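参加者募集:小さな部屋での衣類の片付け(Meltwoodプロジェクト 春の回)

募集者:Naltano 住まいと片付けの研究室
担当:シハム・アブ・ハンムール

締め切りは5月の終わりです。ただし、人数がそろいましたら、その時点で受付を終わりにします。

はじめまして。Naltanoで片付けの調査を担当しております、シハム・アブ・ハンムールと申します。私は日本語を大人になってから勉強しましたので、読みにくいところがあるかもしれません。分からない文がありましたら、どうぞ遠慮なくご質問ください。同僚の蔡さん(Pao-chu Tsai)に一度読んでもらいましたが、そのあとで私がまた書き足しましたので、まちがいは全部私のものです。

今回は、小さな部屋の中で、洗濯した衣類や脱いだ衣類を片付けてくださる方を九名募集します。たたむ、かごに入れる、袋に入れる、いすの上に置いたものをもとの場所に戻す、というような、家で毎日している作業です。特別な技術はいりません。たたみ方が上手な方も、苦手な方も、両方の方に来ていただきたいと思っています。前回の募集では「私は下手ですから」と言って申し込みをやめた方が何人かいらっしゃったそうで、とても残念でした。

この調査で知りたいこと

私たちが知りたいのは、せまい場所で人がどのような順番で服を片付けるか、ということです。広い部屋では、服を全部床やベッドに広げてから分ける方が多いです。せまい部屋では、それができません。座るところの上に一度置く、かごの中で分ける、腕にかけたまま次の服を取る、いろいろな方法があると思います。私自身は、以前とても小さなアパートに住んでいましたので、洗濯かごをいすに乗せて、その横で立ったままたたんでいました。母がそれを見て、立ってたたむ人は初めて見たと言いました。

Meltwoodでは、一人暮らしの小さな住まい、学生の寮、病院の付き添いの部屋などで使いやすい収納とかごの形を考えています。そのための基礎の資料として、いろいろな方の片付けを見せていただきます。早さを競うものではありません。きれいさに点数をつけることもありません。

作業をする部屋について

部屋は、Flovostonの建物の一階、奥の区画にあります。薄い灰色のパネルを立てて作った、囲いのような小さな部屋です。パネルは灰色の金属の柱で支えられていて、柱の足もとには曲がった形の金具がついています。この金具は床の方へ少し出ていますので、壁のすぐそばを歩くときは、つま先に気をつけてください。前に参加された方から「足の先に当たりました」というご意見をいただき、最初の説明のときに必ずお伝えするようになりました。
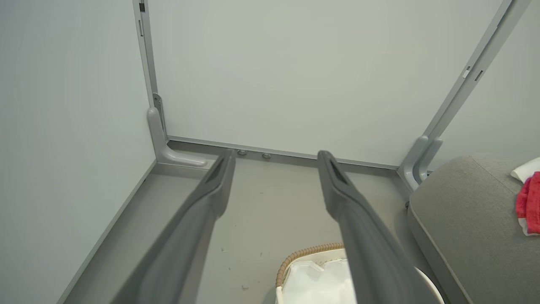
部屋に入ったら、まず中をゆっくり一周してください。座るところは灰色の布張りで、かたすぎず、やわらかすぎず、服を広げる台としても使えます。その上に座って作業をしても、床に座っても、立ったままでもかまいません。ご自宅でなさっているとおりの姿勢でお願いします。床に直接座る方には、うすいマットをお貸しします。受付で言ってください。

床は灰色で、小さな点のような汚れや、こすったあとがあります。毎朝そうじをしていますが、取れないものもあります。服を床に置いてもよいかどうかは、参加される方のお考えで決めてください。私たちから「置いてください」「置かないでください」と言うことはありません。床に置きたくないというお気持ちも、調査にとって大切なことです。

靴については少し迷いました。日本のお宅では靴をぬぐのが普通ですので、部屋の前でぬいでいただくことにしました。スリッパはありますが、はかなくてもよいです。厚いくつ下をおすすめします。五月でも、朝のうちは床がすこし冷たいです。

部屋の明るさと温度は受付の者が調整します。暑い、寒い、まぶしいと感じたら、作業の途中でもおっしゃってください。前回は遠慮して最後までがまんされた方がいて、後で上着を着たかったと聞きました。どうかがまんしないでください。

作業の内容

一回の作業は、だいたい次のように進みます。細かいことは当日に説明しますので、覚えて来る必要はありません。

初めに受付で同意書を読んでいただきます。同意書は日本語と英語と中国語があります。アラビア語は今、カディージャ・エルサイードさん(Khadija El-Sayed)が訳しているところで、五月の中ごろにできる予定です。

そのあと部屋に入り、置いてある衣類を片付けていただきます。衣類はこちらで用意したもので、Tシャツ、運動用のシャツ、くつ下、タオル、子どもの服などがあります。洗濯したものだけを使います。「この服は洗うもの」「この服はもう洗ってあるもの」という設定は、回によって変わります。係の者が最初に紙を読みますので、それに合わせてください。

片付けるときは、かごや袋を使うことができます。かごに袋を入れてから服を入れる方、服を先に袋に入れてからかごに置く方、袋をまったく使わない方、それぞれいらっしゃいます。袋の口を結ぶかどうかも自由です。一度片付けた後で、やり直したくなったら、やり直してください。終わったと思ったら、声に出して「終わりました」と言ってください。それが終わりの合図です。

作業の間は、ずっと記録をとります。記録には映像と音声があります。ひとりごとを言ってもかまいません。歌を歌う方もいました。ただ、お名前やご住所など、個人の大切なことは話さないようにお願いします。

作業と作業の間には休みがあります。休む場所は受付のとなりの部屋で、お茶と水と、甘いものを少し置いています。食べ物のアレルギーがある方は、申し込みのときに書いてください。マリオン・ホールデンさん(Marion Haldane)がお菓子を準備しますので、早く分かるととても助かります。

最後に、短い聞き取りをします。「どうしてこの服を先に取りましたか」「かごの高さはどうでしたか」「いつもと違うと感じたところはありますか」というような質問です。正しい答えはありません。「なんとなくです」でもよいです。なんとなく、という答えはとても多くて、私はこの言葉が好きになりました。

参加していただく回数

お一人につき九回お願いします。全部の回に来られる方を優先しますが、都合が悪くなって途中の回を休んでも、それだけで参加を断ることはありません。続けて二回お休みになるときは、私かジーン・センプルさん(Jean Semple)にご連絡ください。別の時間を一緒に探します。

時間は、午前の組が十時から、午後の組が二時からです。夕方の組を希望する声もありましたが、建物が早くしまるため、今回はありません。申し訳ありません。午前と午後は、回ごとに変えてもよいですが、前の日の正午までに知らせてください。

どうして九回も同じようなことをするのですか、と聞かれることがあります。最初の一回か二回は、どなたも少しお客さまのような片付けをなさいます。四角くきれいにたたんで、角をそろえて、まわりを見ます。回を重ねますと、だんだんいつもの手になります。私たちはその、いつもの手のほうを見たいのです。同じ服が何度も出てきますので、「またこの服ですか」と笑う方もいらっしゃいます。

お礼と交通費

お礼は、一回の参加につき2,458円です。中途半端な数字に見えると思いますが、所内の時間の計算の規則から出てくる金額で、私が丸くすることはできませんでした。休みの時間と聞き取りの時間も、このお礼の中に入っています。

交通費は別にお支払いします。バスと電車は実際の料金です。自転車や徒歩で来られる方には、一回につき400円をお渡しします。車の方は、駐車場の数が少ないので、申し込みの前に相談してください。

お支払いは銀行振込で、参加された月の次の月になります。現金でのお支払いはできません。学生の方で、奨学金の決まりのためにお礼を受け取ってよいか分からない場合は、学校の窓口に先に確認をお願いします。必要でしたら、調査の内容を書いた手紙をこちらで作ります。

途中でやめることになっても、それまでに参加された回の分は全部お支払いします。

応募できる方

十八歳以上の方で、ふだん自分の服を自分で片付けている方。毎日でなくてもかまいません。家族の服も片付けている方、反対に、自分の服だけの方、どちらも歓迎します。

日本語で簡単な説明を聞いて分かる方。とても上手である必要はありません。私も担当者ですが、この程度です。英語、中国語、アラビア語での説明が必要な方は、それができる係の日に合わせますので、申し込みのときに書いてください。

布にさわって、肌に困ることがない方。洗剤は香りの少ないものを使っていますが、完全に香りがないわけではありません。

片手で作業をなさる方、座ったまま作業をなさる方、つえや車いすを使う方の応募を、今回は特にお待ちしています。部屋の入口の幅や、座るところの位置については、先に一度見に来ていただいてから決めるのがよいと思います。見学だけの日の交通費もお支払いします。

次の方は、申し訳ありませんが今回はご遠慮ください。Naltanoで働いている方と、そのご家族。服や収納の会社で商品を作るお仕事をしている方。前回のMeltwoodに最後まで参加された方は、次の秋の回でまたお願いするつもりです。

持ってくるもの

動きやすい服で来てください。そでの長い服の方は、まくってもよいものにしてください。髪の長い方は、結ぶものがあると便利です。眼鏡が必要な方は忘れずに。

腕時計、指輪、長いネックレスなどは、服の糸にひっかかることがありますので、できれば家に置いてきてください。受付に鍵のかかる箱がありますから、そこに入れることもできます。

自分の洗濯かごを持って行ってもよいですか、という質問を前回いただきました。たいへんうれしい質問でしたが、今回はこちらのかごを使ってください。

かごと袋のこと

かごについて少し長く書きます。私の一番の関心がここにあるからです。お急ぎの方は、次の「個人の情報について」まで進んでください。

洗濯かごは、どの家にもあるのに、選んだ理由を覚えている人が少ない道具です。前回の聞き取りで、今お使いのかごをどうして買いましたか、とうかがいました。安かったから、前の家にあったから、という答えが多く、持ちやすいからと答えた方は少なかったです。けれども作業を見ていますと、持つところがどこにあるかで、体の動きがずいぶん変わります。両はしに手を入れるところがあるかごは、両手で持って運ぶ方が多いです。片方の手で服を持っているときは、かごを足で少し押す方もいます。行儀が悪いので書かないでください、と言われましたが、お名前を出さないので書いてもよいとお許しをいただきました。

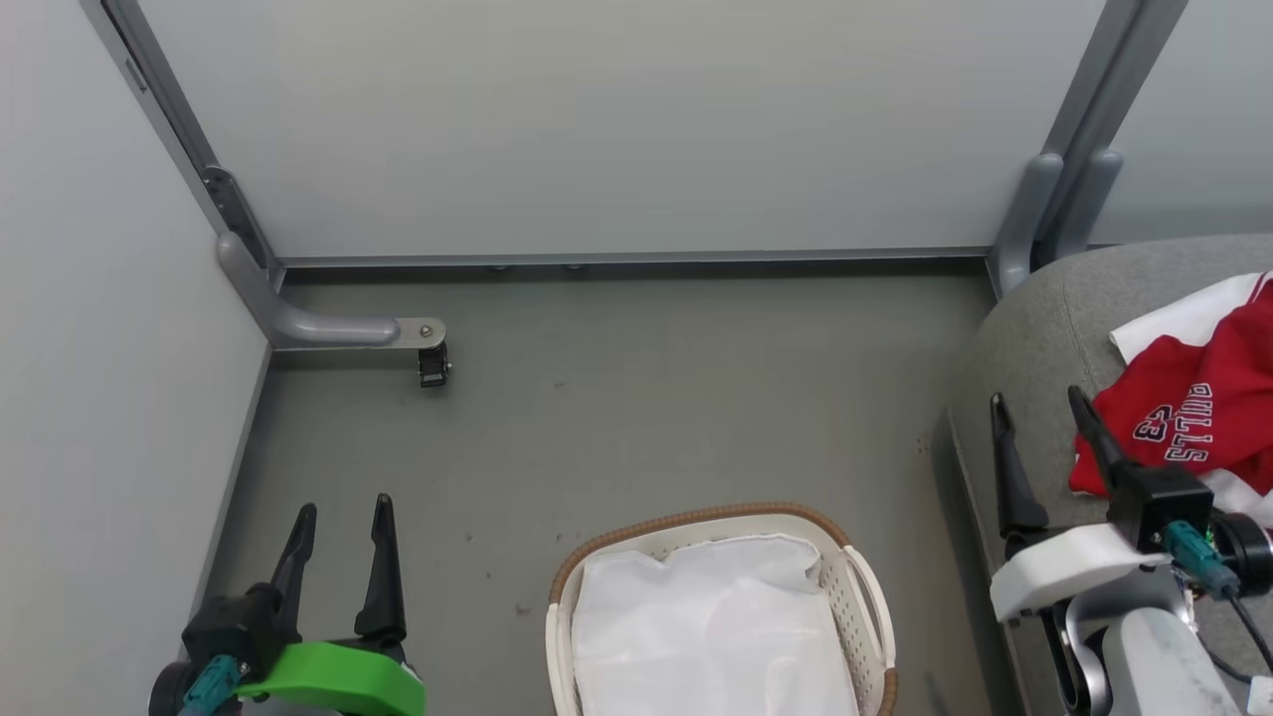 側面に小さな穴があるかごは、中のようすがすこし見えますので、底に残ったくつ下に気がつく方がいます。一方で、中に袋を入れますと穴はかくれてしまいます。袋を入れると、運ぶときに中身だけ持ち上げられて楽だと言う方と、袋がくしゃくしゃになって服の場所がせまくなると言う方がいて、意見が分かれています。ホールデンさんは袋を使う派、私は使わない派です。昼休みに何度も話しましたが、まだ結論はありません。

かごのふちの感じも、好みが大きいようです。編んだような見た目のふちが好きな方は、部屋に出しておいてもいやではないと言います。つるつるした材料の方が、ふきやすくて好きだという方もいます。今回の聞き取りでは、ふちの手ざわりについても質問する予定です。

それから、座るところに置かれた服のことです。いすやソファに服が一枚だけかかっている、という状態は、多くのお宅で見られると思います。まだ着るのか、もう洗うのか、決まっていない服です。運動をする方のお宅では、試合のシャツがその場所に残ることが多いそうです。色のはっきりした服は、そこにあることを家の人もみんな知っていて、それでも何日か動かない、というお話も聞きました。調査の中では、このような服を「途中の服」と呼んでいます。途中の服をどこへ動かすか、動かさないままにするか、それは参加される方が決めてください。係に聞かれても、係は答えません。冷たくしているのではなく、そういう決まりですので、どうかお許しください。

個人の情報について

映像と音声は、調査の担当者だけが見ます。発表や冊子で使うときは、お顔が分からないようにし、使う前に必ずもう一度お知らせして、お返事をいただいてから使います。お返事がないときは使いません。

お名前とご連絡先は、映像とは別の場所に保存します。調査が終わりましたら、ご連絡先は消します。次の回の案内がほしい方だけ、同意書の最後の四角に印をつけてください。

後から「やはり私の映像を消してください」とおっしゃることもできます。理由は聞きません。ただ、まとめの冊子が印刷された後では、冊子の中の文章まで消すことはできませんので、なるべく早めにお願いします。

申し込みの方法

Naltanoのウェブサイトの「調査に参加する」のページから、Meltwood春の回を選んでください。書いていただくことは、お名前(ふだん使っている名前でよいです)、ご連絡先、希望の時間、説明を聞きたい言語、食べ物のアレルギー、そしてふだんの洗濯と片付けについての短い文章です。

短い文章は、日本語で400字もあれば十分です。上手に書く必要はありません。いつ洗うか、どこに干すか、たたむか、たたまないか、そのようなことを自由に書いてください。長く書いてくださる方もいて、私は全部読みます。

インターネットでの申し込みが難しい方は、Flovostonの一階の受付に申し込みの紙があります。受付にはセンプルさんか蔡さんがいます。二人とも別の部屋にいるときは、机の上のベルを鳴らしてください。紙は持ち帰って書いて、後で持ってきてもかまいません。

お申し込みの後、五日以内に私からお返事をします。届かないときは、迷惑メールの箱を見ていただいてから、もう一度ご連絡ください。前回、私の名前が長いためかどうか分かりませんが、何人かの方のメールがそちらに入っていました。

人数より多くのお申し込みがあった場合は、年齢や、ふだんの片付けのやり方がいろいろになるように選ばせていただきます。早い順ではありません。選ばれなかった方にも必ずお返事をします。

よくいただく質問

友だちと一緒に参加できますか。
申し込みはそれぞれでお願いします。同じ日に来ることはできますが、部屋に入るのは一人ずつです。待つ間は、受付のとなりの部屋を使ってください。

子どもを連れて行ってもよいですか。
待つ場所はありますが、お子さんを見る係がおりません。赤ちゃんと一緒の方で、どなたか大人の方が付き添ってくださるなら大丈夫です。

アイロンは使いますか。
使いません。ハンガーも今回は使いません。ハンガーの調査は秋に、Sutherlandという別の名前の計画で行います。

たたまないで、丸めてもよいですか。
はい、もちろんです。丸める方の記録がまだ少ないので、ぜひお願いします。

遅刻しそうなときはどうしますか。
受付に電話をしてください。番号は、お返事のメールに書きます。走って来なくてもよいです。

結果は教えてもらえますか。
夏の終わりに、まとめの冊子を作ります。参加された方には郵便でお送りします。冊子は日本語と英語です。日本語のほうは、今度は最後に蔡さんに見てもらってから印刷します。

雨の日もありますか。
あります。ぬれた上着をかける場所が入口にあります。建物の前の坂はすべりやすいので、手すりのある右側を歩いてください。

見学について

申し込みの前に部屋を見たい方のために、見学の時間を作りました。午後四時から、予約をした方だけです。部屋の中に入って、座るところに座ってみて、かごを持ってみることができます。見学をした後で申し込まなくても、まったく問題ありません。

ご質問は、ウェブサイトの問い合わせのページに「Meltwood シハム宛て」と書いて送ってください。英語、アラビア語、フランス語でも大丈夫です。中国語の場合は蔡さんがお返事をします。

どうぞよろしくお願いいたします。

Naltano 住まいと片付けの研究室
シハム・アブ・ハンムール

追記:くつ下を片方だけなくしたまま、もう片方を取っておいている方がいらっしゃいましたら、申し込みの文章にそのことを書いてください。秋の聞き取りの準備に使わせていただきます。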